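Whitlock House Meeting Rooms
Refreshment Points: Frequently Asked Questions

Last reviewed: May 15, 2023

The following answers concern the self-service refreshment points provided for hirers of the meeting rooms at Whitlock House. They should be read together with the Conditions of Hire. Questions about catered lunches are dealt with on a separate page.

What is provided at a refreshment point?

Each refreshment point has hot water, tea, coffee, sugar, milk and white paper cups. Decaffeinated coffee and herbal teas are available in the Astodum Room and the Redach Room only. Biscuits are not included in the standard hire charge and must be ordered separately.

Where are the refreshment points?

There is one on each floor, next to the lift, and a further one inside the Astodum Room. Hirers of the ground floor rooms share the refreshment point in the east corridor. The kitchen behind the reception desk is for staff use.

How many cups will be put out for my booking?

Cups are put out according to the number of people given on the booking form, with an allowance for second drinks. For a morning or afternoon booking the allowance is one extra cup for every two people. For a full day it is two extra cups per person. If your numbers change, please inform the Bookings Office by noon on the working day before your event.

Can I have more cups during the day?

Yes. Spare cups are kept in the cupboard nearest to each refreshment point, in sealed sleeves. Please finish an open sleeve before starting another. If the cupboard is empty, reception can supply more at any time while the building is open. The main store holds 300 sleeves when full, and it is restocked at the start of each month.

How should the cups be stored on the table?

Cups should be kept upside down in the holder, with the open end facing the base. This keeps dust out of them and allows people to take one by the bottom without touching the rim. The double holders have two loops, and cups may be nested in either. It is not necessary for the two stacks to be of equal height. Please do not build a stack so tall that it leans, and do not stand loose cups on the table top beside the holder.
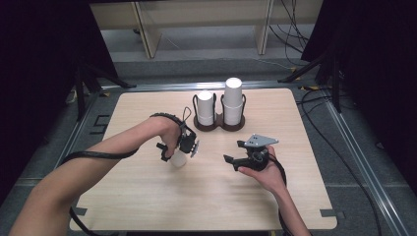 Double cup holder with white paper cups stored upside down.

When refilling a holder, add the new cups with the same end up as those already there. Hold each cup by its side near the bottom, and check that the stack is sitting straight in its loop before you leave it. Cups that have fallen on the floor should be thrown away, even if they look clean.

Are the holders fixed in place?

No. They may be moved along the table, provided that they are kept well away from the edge and from the hot water. They should not be taken into another room. In February a number of holders were found in rooms on other floors, and later hirers were left without one.

May I bring my own cups or mugs?

You may. Hirers who bring their own crockery are asked to wash it and take it away at the end of the booking. Items left behind are kept at reception for 17 days and are then disposed of. Glass is not permitted in the carpeted rooms.

Are the paper cups suitable for cold drinks?

They may be used for water and squash as well as for hot drinks. They should not be used for soup, which must be served in the bowls available from the Bookings Office.

What should we do with used cups?

Please empty any liquid into the sink or the slops bucket, and place the cup in the bin marked "Cups". Used cups must not be put back into the holder. Lids and stirrers go in the general waste. During the last financial year 1,594 sleeves were used across the building, and hirers can help to keep this figure down by using the same cup for a second drink where possible.

What happens if a drink is spilled on the carpet?

Blot the spill with paper towels and tell reception straight away. Please do not rub the carpet or use any cleaning product on it. There is no charge for ordinary spills that are reported on the day. A charge may be made where a stain is found after the hirer has left.

Who clears the refreshment point at the end of a booking?

Staff will clear and wipe the tables. Hirers are asked only to bin used cups and to close any open packets. Unopened sleeves should be returned to the cupboard - not left in the room.

Can the refreshment point be removed from our booking?

Yes, on request. The hire charge is not reduced, as drinks are included in the room rate for all bookings.

Whom should I contact?

Enquiries should be addressed to Firdevs Demirtaş, Bookings Office, Whitlock House. On the day of your event, please dial extension 116 from any room telephone.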